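Automation in Small Shops, Session 6
Why It Stopped, and Why It Didn't
Notes by Feven Shiferaw. Revised September 24, 2018.

Bring last session's handout on stop categories. If you lost it, borrow Bereket Tefera's, which he has laminated.

Our case tonight is the two-arm paper handling cell, and the fault that went into the log as "arms stopped, reason unknown." The reason was known by lunch. The log was never corrected, so we'll start there.

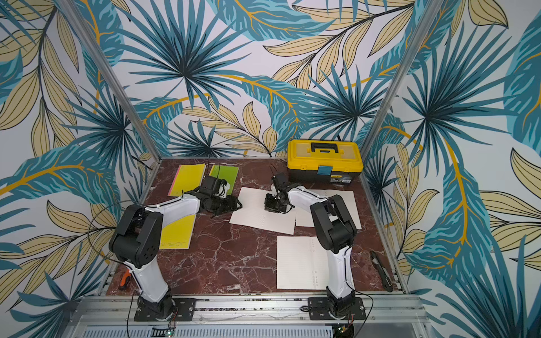
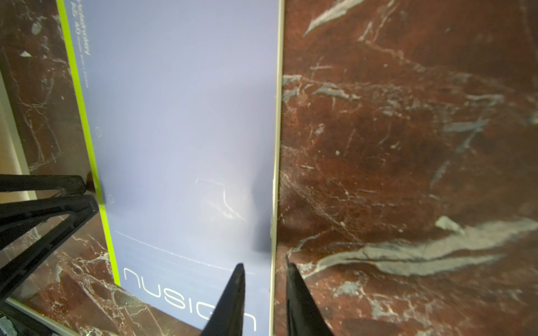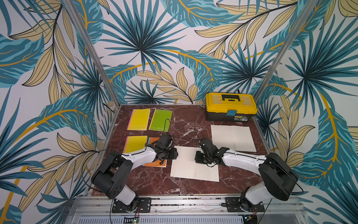 Two arms and a shared table.

What happened. The job was to slide one sheet out from between two notebooks. The left arm was to pin a cover while the right arm pulled. Each arm had its own program, and each program had been tested for 40 cycles with the other arm parked. Both passed. You may see the problem already. The people who signed the test sheet did not, and I was one of them.

On the first run together, the right arm arrived early and closed on the left arm's gripper. It had been told to close until it felt resistance, and it felt resistance. By its own lights this was a perfect grasp. The left arm read the push as a heavy notebook and pressed harder. They held that pose for 20 seconds, like relatives fighting over a check, until a motor in the right wrist overheated and shut itself down.

Then the safety part. Tekle Admasu pressed the stop on the left controller. The left arm stopped. The right arm, which had a separate controller and a separate stop, cooled off, cleared its own fault and went back to work while he was reaching in. He got a pinched thumb and a lot of sympathy, mostly for the thumb.

Three faults, then. Keep them apart in your write-up:

1. No shared zone. Either arm could enter the middle of the table at any time.
2. Two stops for one cell. A stop button has to stop everything a hand can reach from where you press it.
3. Automatic restart after a thermal trip. This was a checkbox. It was checked by default.

The Lunance report on the incident lists "operator reached into cell" as the root cause. Read it carefully and mark every place where you disagree. I ran out of margin on page 2.

On force limits: students always propose turning the grip force down. Do it, fine. A lower limit would have made the pinch milder - it would not have kept the arm from moving. Force settings are no substitute for removing power, and a setting can be changed by anyone with the password, which in this case was "password".

Homework. Draw the stop circuit as it was, then as it should be. Nghĩa Ông will collect drawings at the start of the November review. Write one log entry for the incident, 60 words at most, without using "unknown", "glitch" or "acted up".

Reading: chapter on shared workspaces, plus Chaltu Wubshet's notes on interlocks. Hers are shorter than mine and have better diagrams.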